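# Jonel 902 lectern set

Lectern, speaker and two microphones for hustings, ward meetings and public talks. Hire or buy.

The 902 is the set we send out most often when a council, residents' group or student union has a candidate or guest speaker coming and the hall has no sound system of its own. It runs from the mains or from its own battery. One person can bring it in from a car in two trips and set it up before the chairs are out.

We are Sisby, and we hire and sell equipment for public meetings. The 902 replaces the older Jonel lectern, which we no longer hire but still repair.

## What is in the set

- Lectern in two parts, with a sloping top and a lip to hold papers
- Gooseneck microphone, fixed to the lectern
- Hand-held radio microphone for questions from the floor
- Speaker on a folding stand
- Battery and mains lead
- Speech timer with green, amber and red lights
- Padded bag for the lectern, hard case for everything else

The lectern top takes A4 pages side by side with a glass of water clear of them. There is a small reading light under the upper edge, with its own switch. The front panel is plain and accepts a poster or a party sign with removable pads. Please don't use parcel tape on it. 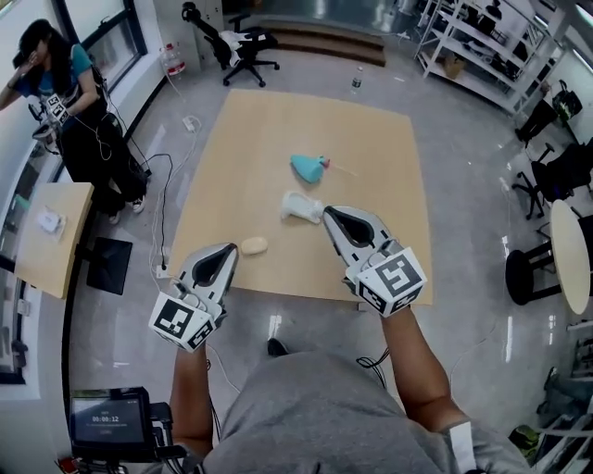
Seated at the square table with a hand-held gripper in each hand.

## Size of room

The speaker covers a room of about 43 seats on its own with the volume at the middle setting. It will go well beyond that in a carpeted room with a low ceiling. In a sports hall or a church you will want the second speaker, which plugs into the first and has its own stand. If you aren't sure, tell us the name of the venue when you book. We keep notes on most of the halls we deliver to, including where the working sockets are.

The set isn't suited to outdoor rallies. It will manage a few words from the steps of a building on a dry day, but neither the speaker nor the lectern is weatherproof, and hire customers are charged for water damage.

## Battery

A full charge lasts 10 hours with both microphones switched on and the reading light off. The light doesn't use much, but it does shorten this. Charging from flat takes overnight. The battery level shows on the back of the speaker, on the same panel as the volume controls, and the person at the lectern can't see it. Ask whoever is chairing to look at it during the break.

Hire sets go out charged. If you have two meetings on consecutive evenings, put it on charge between them.

The hand-held microphone takes two AA batteries, and a spare pair is in the lid of the hard case. Please leave the used ones in the case so that we know to replace them.

## Speech timer

The timer is made by Tehrani and comes with the set at no extra cost. It sits on the front table, facing the speaker. You set the total time and the warning time with the two dials, then press the large button to start. It shows green until the warning, amber until the end and red after that. The buzzer is off by default. Some chairs like it for opening statements and turn it off for answers, so the switch has been put on the outside of the box.

The timer holds four settings. On hire sets they are:

| Setting | Used for | Total |
|---|---|---|
| A | Question from the floor | 1 minute |
| B | Answer | 2 minutes |
| C | Opening statement | 5 minutes |
| D | Main talk | 20 minutes |

You can change any of them, and they go back to these when the set is returned to us.

## Running questions from the floor

There is one hand-held microphone as standard. For a hustings with a panel of candidates we suggest adding two more, one for the floor and one to pass along the top table, so the roving microphone isn't being carried back to the front for each answer. The receiver takes up to four in all. Each one has a coloured ring that matches a dial on the speaker, and you can turn one down without affecting the others.
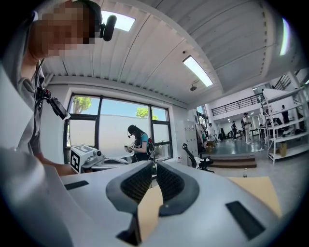 A mute switch on the lectern turns off every microphone except the gooseneck. It is meant for the chair. Armindo Carrilho, who looks after our hire desk, recommends showing it to the chair before the doors open and trying it once with a person holding each microphone. The most common call we get during an event is that the floor microphone has gone dead, and the usual cause is that somebody has leaned on the mute switch.

If the meeting is being recorded, there is a socket on the back of the speaker marked REC OUT. It gives a steady level whatever the room volume is set to. Cables for a laptop or a small recorder are in the pocket of the hard case. We don't supply the recorder. Local reporters often ask for a feed and can share the same socket with the splitter – also in the pocket.

## Access

The lectern can be used at two heights. The lower one is for a speaker who is seated or uses a wheelchair, and changing over means lifting the top section off and turning it round. Allow a couple of minutes for this and do it before the event if you can. The gooseneck bends far enough for either height.

A portable hearing loop is available as an extra. It is a separate unit with its own bag and needs a mains socket. Please ask for it at the time of booking, as we have fewer loops than lectern sets and they are all out in the weeks before an election.

## Hire, delivery and collection

Hire is by the day or the week. The day rate covers collection from us in the afternoon and return by noon the next working day. For a Tuesday evening meeting, that means having it back on Wednesday morning. We deliver in our own van within the county and by carrier elsewhere. Carrier bookings need to be made a week ahead.

We treat all parties and independent candidates the same, and the rate is the same for everyone. Invoices can be made out to an agent or a campaign, with the event and venue named for your expense return. Tell us when you book, as reissuing them later holds things up.

For regular bookings at the Naltasport hall, a set is kept on site and you can pay for it with the room.

## Buying a set

New sets are made to order by Jonel. Ex-hire sets come up for sale each November, checked and with a new battery. They have some marks on the lectern base from being moved about. Both come with a year's guarantee on the speaker and microphones. Spare goosenecks, stands and battery doors are kept in stock.

For sales and spares, ask for Tahmineh Rezaei. For hire dates, ask for Armindo, or leave a message with the venue, the start time and the number of people on the platform.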